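Buy the Table First

Every June I sit down with the equipment budget for our shared workshop in Hotton, and every June somebody asks me why so much of the page is taken up with things that cost less than lunch. I have come to love that question, because it gives me a chance to talk about colanders.

People picture a robot budget as one big number with an arm attached to it. The arm matters, of course it does! But an arm with nothing to do is a coat rack, and the work it learns from happens on a tabletop covered in ordinary kitchen clutter.
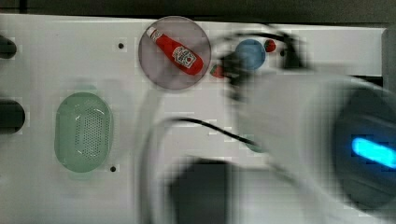
The arm on the move over the kitchen table.

When we wrote our first plan, we gave the clutter no line of its own. The quote from Wanar covered the arm and the gripper, we signed it, and we felt very grown up. Then came the mounting parts, the spare cables, the lamp, the second lamp, and a small parade of cups and toy fruit paid for out of people's pockets. By the time I had gathered up all the receipts (one of them was a bookmark in a cookbook) they came to 1,394 dollars. None of it was wasteful. It just hadn't been planned, and unplanned money makes good people grumpy with each other. 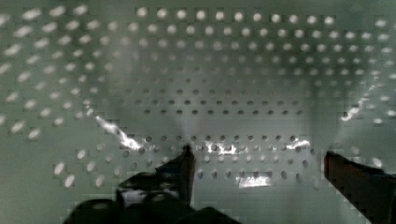 So my advice to any small group is to start from the task and work backward. Write down what you want picked up, and where it should end up, and then go and buy those things before you talk to a single salesperson. Put them on a table. Reach for them yourself, slowly, with two fingers. You will learn more about what kind of gripper you need from an awkward afternoon with a handful of kitchen things than from any brochure, and I say that as someone who has a drawer full of brochures and is rather fond of them.

We did this properly the second time, when Ledesma and Jarine both sent us offers. They were 900 dollars apart, and for a week the whole conversation was about that gap. Once we had our table laid out, the talk moved on to reach, to cable routing, to how long a replacement finger takes to arrive. Jarine's answer was 11 days. That settled it for me, though I'll admit it took the others a bit longer.
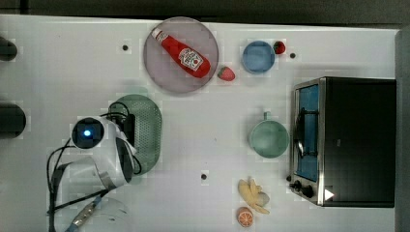 I would also ask for a small monthly sum, set aside and left alone. Ours is 100 dollars. Some months it buys tape and a new cable, and some months it sits there, and I have had to defend it both times – first for being spent and then for not being spent. Keep it anyway. Equipment wears out on its own schedule, and a group that has to hold a meeting over every broken clip will soon stop using the machine.

There is a fair case against all this. A friend of the workshop told me that small purchases multiply if you give them a line, and she's right that we own more pretend fruit than we strictly need. I'd still take that over the other kind of plan, the one where the arm gets a lovely bench and a paragraph in the newsletter and then waits until fall for something to pick up.
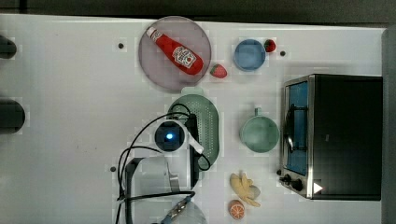

Colander, mug, oven and toy fruit, with the arm at work among them.

This year's draft goes around next week. The props are on the first page, and the arm's service contract is on the second.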